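Left gripper stops closing partway on thick folds
Posted by Feng-yi Huang, 22 December 2023

I use a pair of hand-held grippers to fold towels and small blankets on a bed. For the last few days the left one has been stopping before it's fully closed. On thin cloth it works fine. On a thick terry towel the jaws come in most of the way, stick, and then snap shut when I squeeze harder. Twice it has pinched the skin between my thumb and the handle.

The recording software (Kodik) also shows a jump in the opening width at the same moment. I got the jump in 6 folds out of one session, always on the left side. The right gripper has never done it. 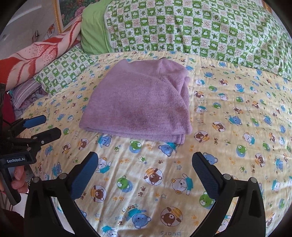 I already wiped the finger pads and restarted the software. Recalibrating helped for one towel and then it came back. Is this a sensor problem or something mechanical? I have a lot of folding left to do and would like to keep using it if it's safe.

King-fai Hsieh

Mechanical, most likely. If you can feel it stick in your hand, the software is only reporting what the jaws did.

Unplug it and work the jaws slowly with nothing between them. Then check the screws at the pivots. I had one back out by less than a turn, and the arm tilted under load and caught on the body. Snug it down, but don't crank it, or the jaw gets stiff. Look for lint in there too. Terry sheds a lot.

Stop using it until it closes smoothly. Throw out the folds with the jump in them, the widths will be wrong.

Poon

Same thing happened to me in August, I just swapped the cable and it went away. Try that first.

Mondalex

A cable could explain the jump in the numbers but not the pinching. I'd go with the pivot. Recalibrate after you tighten it, fully open and fully closed, 3 times each, and see if the readings match.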